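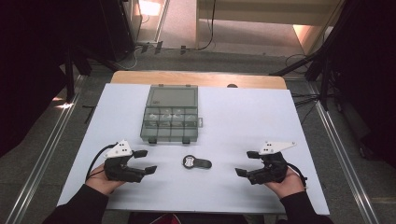 Grey compartment box, white board, July.

Right, thread time. I've just finished the big new biography of the first woman to run Trulanau council and I have a lot of feelings, most of them about chapter four. Get a cuppa.

For anyone who didn't grow up out our way: she was mayor before I was born, she's got a swimming pool and a roundabout named after her, and until this year the only thing you could read about her life was a pamphlet from the council front desk. I had it as a kid. It had a drawing of the pool on the back.

Now there's a proper book from Cekora Press. 613 pages! For a mayor! I've read prime ministers who got less than that. My wrists are not what they were before I started.

I'm going to call her the Mayor the whole way through, same as my nan did. Nan only ever used her name when she was cross about rates.

The early chapters are gorgeous. She was one of five kids above a hardware shop, she did the shop's books from the age of twelve, and she once sent her own father an overdue notice. The author found the notice!! It's reproduced in the plates and the handwriting is terrifying.

Then she goes off to the teachers' college at Krajewska, lasts a year, comes home and won't say why. The pamphlet reckoned "family illness". The book says no, nobody in the family was ill, and here's the letter where she tells her sister she was bored stiff and hated the porridge.

I love this stuff so much. I don't care about the official version of anyone's life, I want the porridge.

OK, chapter four. This is the one about her marriage, and I think it goes badly wrong. There are nineteen pages on the husband's views about timber. She barely gets a line in.

I get that his diaries survived and hers didn't, you write from what's in the boxes. But you can tell the reader that and move on! You don't have to give us every sawmill he visited with an opinion on the sandwiches.

And the diaries are dull, sorry. He writes down the temperature every morning. On their wedding day he writes down the temperature twice.

I nearly gave up there. If you're reading along and you're stuck, skip to the council election, it's a completely different book from that point on. You'll miss one house move and a dog.

THE ELECTION. So she stands for the ward because the footpath outside the school is falling into the creek and she's written to the council eleven times. Her whole campaign is the footpath. Her posters say FOOTPATH in capitals and then her surname quite small underneath.

She wins by 210 votes. The local paper runs it on page six, under a story about a pumpkin.

What I never knew (and I've lived here most of my life, so that's embarrassing) is that the other councillors wouldn't tell her when the meetings were. They'd shift the time and forget to ring. So she took her knitting and sat in the foyer from nine in the morning, every day, until somebody went in.

She got three jumpers out of that first term. One of them's in the museum. I've walked past it I don't know how many times, thinking it was about wool.

The pool chapters are the heart of it. Fourteen years from the first motion to anyone getting wet. I thought I'd be bored, it's mostly drainage and loans, but I stayed up till one in the morning over a vote on tiles.

There's a bit where she has to get the neighbouring shire onside and she drives out to Plonitetti in a heatwave, in a car with no second gear, to have lunch with a man who'd called her a nuisance in print. They talk about his roses for two hours. He signs. Neither of them brings up the article, then or ever.

The author got that from his daughter, who was under the table at the time. Best source in the whole book.

A small grumble about the endnotes. There are 371 of them and they start again at 1 with every chapter, and the headers up the top of the notes section only give you the chapter title, so you're flicking back and forth to work out where you are. Running headers with page numbers, please. I'll pay the extra dollar.

A bigger grumble: no family tree. There are four women with the same first name in this book – her grandmother, her aunt, a cousin and the aunt's business partner – and I drew my own on the back of a power bill by page 90.

A few of you have asked if it's fair on her. Mostly, yeah. It doesn't let her off the library business, where she closed the branch on the flats and then told everyone the numbers were down. The numbers were not down. The author lays out the borrowing figures and just leaves them sitting there, no big speech.

I was cranky about that for a whole evening. My mum used that branch. You grow up with someone's name on a roundabout and you don't picture them fudging a spreadsheet (a ledger, whatever it was).

It made me like the book more, though, and I think it made me like her a bit more as well? She wrote to a friend years later that it was the one vote she'd have back. She never said it in public, mind you.

The last years are short and I'm glad. There's a tendency with these big lives to sit by the bed for fifty pages. This one gives you her garden, a long feud with the phone company, her swimming lanes at six in the morning in her own pool, and then it stops.

Apparently she hated having it named after her and always called it "the baths". I'm calling it the baths from now on and nobody in my house can stop me.

If you want a shorter way in, Cekora did a little selection of her letters a couple of years back, a bit over 200 pages, and it's funnier than the biography. The overdue notice isn't in there but the porridge letter is, in full, and it goes on for longer than you'd expect.

Trulanau library has two copies of the big one and both were out when I looked, so put your name down. The one I had has somebody's pencil ticks all through the drainage section. Whoever you are, I'd like to be friends.

Couple of replies before I go and make tea. Yes, there are photos, two lots of plates, the second lot in colour. No, the audiobook isn't out yet. Yes, the dog comes back later, I was wrong about skipping him, he's in the election chapter biting a returning officer.

Next up for me is that life of the lighthouse keeper's wife everyone was on about at Christmas. It's got a family tree in the front. Two, if you count the goats.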